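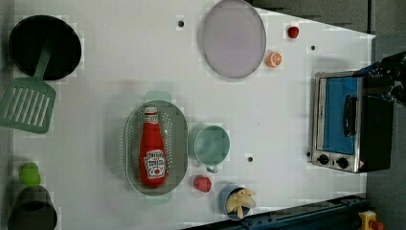
The play kitchen in the workshop at Drorncombe, with the gripper over the toaster oven.

Those of you who put your names down for the Gondetti open day will already know most of what follows, but so many people have stopped me at the library and the butcher's to ask how it went that I promised to write it up properly for the newsletter. My apologies in advance if I go on a bit. I came home with a head full of it!

We met at the front gate on McKinnon Road, 23 of us in the end, and were walked through to the workshop at the back of the old Drorncombe cannery. I had been picturing something out of a car factory, all sparks and orange arms, and I think a few others had too. What we got was a white table laid out like the floor of a kindergarten. There was a frying pan, a colander with a ketchup bottle lying in it, a little blue cup of chips, a strawberry, half a citrus fruit and a toaster oven my granddaughter would have carried off under her coat. The robot, which they call Etora, reaches in over the top of it all with a black gripper.

The young engineer who looked after our group explained that the toy kitchen is where Etora learns the everyday jobs, like putting a mug on a plate or lifting the strawberry into the pan. She said a toy strawberry can be dropped 200 times in a morning and still be a perfectly good strawberry in the afternoon, which got a laugh, and I can tell you we saw it dropped more than once. It is a slow business. Etora would come down, have a think, shift over a touch and come down again, and you could feel the whole room leaning to help. When the strawberry finally landed in the frying pan there was a cheer you'd have thought was for the footy.

After that, visitors were allowed to rearrange the table and choose a job. Somebody's grandson (he was very polite about it) hid the orange under the colander, and Etora never did find it. The ketchup bottle gave a fair bit of trouble as well, because it rolls. I asked whether the thing might one day unpack my dishwasher and was told, kindly, that glasses are a long way off. I appreciated the straight answer.

A few of our members had wondered beforehand about safety. The engineers took us through the stop button before anything moved, and we all stayed behind the yellow tape while Etora was working. I felt quite comfortable, and so did my sister, who doesn't much like escalators.

Morning tea was put on in the front office, with lamingtons and a very good lemon slice, and we stayed nearly an hour longer than we were meant to. Thank you to everyone at Gondetti for their patience, especially with the questions about vacuum cleaners.

They have offered us a second visit in June, with room for 10 people at a time, and children over 4 are welcome with an adult. Closed shoes, please, and the ramp is on the left as you come in from the car park. If you'd like to go, add your name to the sheet on the hall noticeboard. I'd already written mine down before I got to the car.

2 April 2025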